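Startseite Rezepte Küchengeräte im Test Backen Vorrat Über mich

Juni — von Mirjam Wallner

Dasier Handmixer 2 im Test: Sahne, Mayo, Hefeteig

Kurz vorweg, weil gleich das Kind vom Turnen kommt: Ich hab den Dasier seit 11 Wochen, selbst gekauft, bei Hullitz in der Haushaltsabteilung. Kein Testgerät, kein Rabatt. Mein alter Jodia hat nach langen Jahren beim Lebkuchenteig aufgegeben, mit Geruch und allem. Musste also schnell Ersatz her, Geburtstagskuchen am nächsten Morgen.

Eigentlich wollte ich den Marsden. War nicht da. Also Dasier.

Was drin war

Handmixer, zwei Schneebesen, zwei Knethaken, ein Pürierstab-Aufsatz. Anleitung in winziger Schrift, deutsche Seiten ganz hinten. Das Mixerteil wiegt laut meiner Küchenwaage 766 Gramm ohne Aufsätze. Leichter als der alte, das merkt man beim Eiweiß schon. Kabel ausreichend, von der Steckdose neben dem Herd komme ich bis zur Arbeitsfläche am Fenster. Beim Jodia ging das nie.

6 Stufen plus Turbo. Dazu gleich.

Sahne und Eiweiß

Gut. Richtig gut sogar. Ein Becher Sahne, kalt aus dem Kühlschrank, hohe Rührschüssel, Stufe 4, und man muss aufpassen, dass man nicht bei Butter landet. Ist mir beim ersten Mal passiert. Habs aufs Brot gestrichen mit etwas Salz, auch fein.

Eiweiß: drei Stück für die Pavlova, Zucker löffelweise dazu, am Schluss ein Spritzer Zitrone. Glänzend, fest, Schüssel über Kopf gehalten, nix gefallen. Stufe 1 ist allerdings schon ziemlich flott. Wer Puderzucker oder Kakao unterrühren will: erst mit den ausgeschalteten Besen von Hand anrühren, dann einschalten. Sonst Wolke. Ich hatte das Zeug noch abends in den Augenbrauen.

Mayonnaise

Mein eigentlicher Test. Wir machen im Sommer fast jede Woche eine Mayo, für Kartoffelsalat, für Sandwiches, für Spargelreste. Mit dem Pürierstab-Aufsatz gehts so:

Ein ganzes Ei, Zimmertemperatur
Ein Teelöffel scharfer Senf
Ein Esslöffel Zitronensaft
Salz, Pfeffer
200 ml Rapsöl

Alles in einen schmalen Becher, Öl zuletzt. Aufsatz ganz nach unten stellen, über das Eigelb, Turbo, kurz stehen lassen, dann laaangsam hochziehen. Steht nach einer halben Minute. Bisher einmal geronnen, da war das Ei direkt aus dem Kühlschrank, meine Schuld. Gerettet mit einem frischen Eigelb und etwas warmem Wasser, die geronnene Masse tropfenweise dazu.

Was nervt: Der Aufsatz wird hinten eingesteckt, unter einer kleinen Klappe. Die Klappe geht schwer auf. Mit öligen Fingern gar nicht. Und der Fuß ist zu breit für ein normales Schraubglas, das heißt immer erst Becher, dann umfüllen, dann zwei Sachen spülen. Der Marsden meiner Schwester passt ins Glas, hab ich probiert.

Hefeteig

Jein. Pizzateig aus 500 g Mehl schafft er, aber man hört ihm an, dass er keinen Spaß hat. Die Anleitung sagt höchstens fünf Minuten kneten, dann Pause. Hab ich mich dran gehalten. Gehäuse wird trotzdem gut warm, kein Geruch. Die Knethaken drücken den Teig gern nach oben Richtung Motor, also alle paar Sekunden mit dem Teigschaber runterschieben. Ein weicherer Teig, etwa für Zimtschnecken, läuft deutlich besser.

Zwei Sachen, die ich mir angewöhnt habe:

— Flüssigkeit zuerst in die Schüssel, dann Mehl in zwei Portionen. Weniger Gewürge.
— Letzte Minuten von Hand auf dem Brett. Der Teig wird glatter und der Mixer lebt länger.

Vollkornbrot hab ich genau einmal damit gemacht. Mach ich nicht wieder. Roggen klebt an den Haken wie Fliesenkleber, danach zehn Minuten gepult. Wer viel Brot backt, braucht eh eine Küchenmaschine, da hilft alles nix.
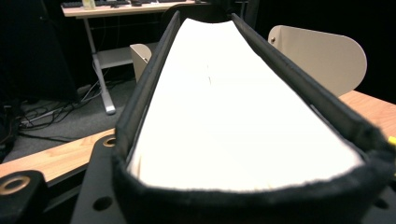 Putzen

Besen und Haken in die Spülmaschine, bis jetzt kein Rost, keine Flecken. Der Pürierstab laut Anleitung auch, ich machs von Hand. Becher mit warmem Wasser, Tropfen Spüli, kurz laufen lassen, abspülen, fertig.

Das Mixerteil selbst hat oben Lüftungsschlitze und genau da setzt sich Mehl rein. Alte Zahnbürste. Geht. Schön ist was anderes. Zwischen Stufenregler und Gehäuse ist außerdem eine Rille, da hängt seit dem Schokokuchen was drin, das ich nicht rauskriege. Vielleicht mit Zahnstocher, mal sehen.

Lautstärke

Lauter als der Jodia, vor allem auf Turbo. Heller Ton, eher Föhn als Brummen. Um sechs Uhr früh Waffelteig war keine gute Idee, danach waren alle wach. Auf den unteren Stufen ok, man kann nebenher Radio hören, wenn man es lauter macht.

Für den Waffelteig übrigens, weil danach immer gefragt wird: 125 g weiche Butter, 80 g Zucker, drei Eier, 250 g Mehl, ein TL Backpulver, 200 ml Milch, Prise Salz. Butter und Zucker erst richtig schaumig schlagen, das kann der Dasier wirklich, dann Eier einzeln, Rest auf kleiner Stufe. Nicht zu lange rühren nach dem Mehl, sonst werden sie zäh.

Handhabung, Kleinkram

Griff liegt gut, auch in kleinen Händen. Auswurftaste sitzt oben am Daumen, etwas zu leicht zu drücken, mir ist ein Besen mal in den Rührteig gefallen — zum Glück war der Mixer schon aus. Hinstellen kann man ihn hochkant auf die Rückseite, das hält, solange keine Teigmasse an den Haken hängt. Mit Teig dran kippt er. Lieber auf einen Teller legen.

Aufbewahrung: kein Beutel, keine Box dabei. Die Aufsätze fliegen bei mir lose in der Schublade rum und der zweite Schneebesen ist ständig unter dem Nudelholz. Bei dem Preis hätte ich da was erwartet. Kabel lässt sich auch nicht ordentlich wickeln, ich nehm einen Gummi vom Spargelbund.

Dasier oder Marsden?

Crescencio Valcárcel, mit dem ich die Backkurse mache, schwört auf den Marsden. Wir haben beide nebeneinander an einem Biskuit getestet, gleiche Menge, gleiche Schüsseln. Der Biskuit vom Marsden kam einen Hauch höher raus, geschmacklich kein Unterschied. Beim Kneten war der Marsden klar ruhiger. Beim Gewicht gewinnt der Dasier, nach einer langen Buttercreme merkt man das im Handgelenk. Crescencio meint, ich hätte ja auch warten können, bis der Marsden wieder da ist. Mit Geburtstag am nächsten Tag, klar.

Fazit, schnell

Für Sahne, Eischnee, Rührteig, Mayo: ja, kaufen. Für gelegentlich Pizza auch ok. Für Brotbäcker nein. Die Klappe am Pürierstab ist Mist und der Turbo ist laut.

Vier von fünf Schneebesen. Einen halben ziehe ich vielleicht noch ab, wenn die Klappe bricht, ich berichte nach Weihnachten nochmal, dann hat er die Plätzchen hinter sich.

Nachtrag: Wurde gefragt, ob die Knethaken vom alten Jodia passen. Nein, der Schaft ist dicker. Die Schneebesen hab ich nicht probiert, die sind schon im Schrott.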